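Foveo drops to low quality halfway through an episode

Nermin Gezer
November 24, 2021

I watch most of my tech dramas on Foveo through a Jelero box plugged into the living room television. For the last couple of weeks the picture has started sharp and then gone soft after 20 minutes or so. The sound stays fine. The box shows error 408 now and then, but usually nothing at all. Films on the laptop play without trouble in the same room. I have restarted the box and the router. Is there a setting I have missed?
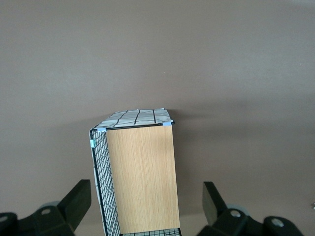 Desk organiser, wood front and mesh side

Signe Engebretsen

Look under Playback, then Data Use. Mine had gone back to Saver after the May update and I had to set it to High again. You need to do it for each profile. If you still get 408 after that, the box is timing out on the wireless. Try a network cable for an evening and see if it stops.

Fasil Kahsay

Same here, no idea why. I gave up and use the laptop.

Sevim Avcı

Signe is right about the profiles. Also check the version number under About. If it ends in 174 there is a newer one, and you have to ask for it by hand from the same page. It took four minutes on my box. Don't do a full reset first, as you will lose your watch list and have to sign in to everything again.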